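Desk Clear-Outs: The Minness Room
Gallery by Bogdan Matei, Jun 20, 2021

I have never trusted before-and-after galleries. The after is always shot at a flattering hour, and I suspect most of the mess is waiting in the hallway. So this page is all middles. Viso asked me to sort out the worktable in the Minness room, and I agreed on the condition that I could leave the bad parts in.

The plan they handed me said everything small should live in a tray. I have my doubts about trays. Give people one and they fill it with dead batteries and the caps of pens they threw out in May. Still, a tray is cheap, and the last consultant wanted 300 for a drawer unit with 2 drawers in it.
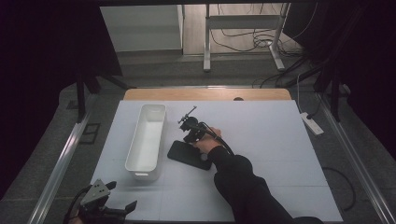 White tray on the left of the board, black pad set at an angle, cables going their own way. The power strip is on the carpet, crooked.

The board on top of the table was sold to me as a great improvement. I'm not convinced. It gives you a flat, pale surface, fine, but the table under it is a nice warm wood and now you only get the far edge of it. There's a perfectly good round hole near the right end, too. I'd call it a cable hole – the cables don't seem to have heard.

Ifans, the company that wrote the plan, says a tidy table stays tidy if each thing has a place. I'll believe that when I see it in a year. Comments are open, and no, I don't sell trays.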